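Print this page | E-mail this page

Onico House — first floor walk-round, July
Checklist with comments

Fire door, stairwell: OK. Closer a bit slow, shuts fully.
Fire door, kitchen end: FAIL. Wedged open again. Wedge removed, please dont put it back.
Extinguishers (4): OK. Tags in date. One bracket loose by room 46.
Emergency lights: 2 out, both in corridor. Nomero to replace tubes.
Exit signs: OK.
Stair nosings: OK, one lifting at the top step — tape for now.
First aid box: plasters low, eyewash missing. Reorder.
Work surfaces: white tabletops, see both. Small plastic caps on the table in the second one.

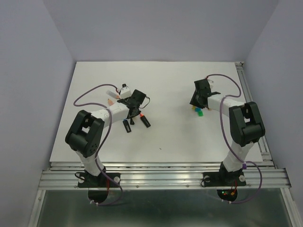
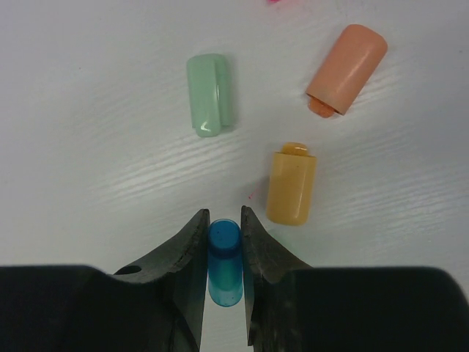 Checked and written up by Tuulikki Turunen, building safety

Kettle and microwave: PAT labels fine. Toaster has no label, taken out of use.
Extension leads: one plugged into another under the window, room 427. Seperate them.
Windows: Valetti restrictors fitted and holding. Handle stiff in the post room.
Toilets: hot tap very hot, about 46 degrees at the basin. Fagundes to look at the mixer valve.
Bins: cardboard by the lift. Move same day pls.
Assembly point sign: faded but readable.

Recheck kitchen door and corridor lights before end of month.

Contact building safety | © Onico | Back to top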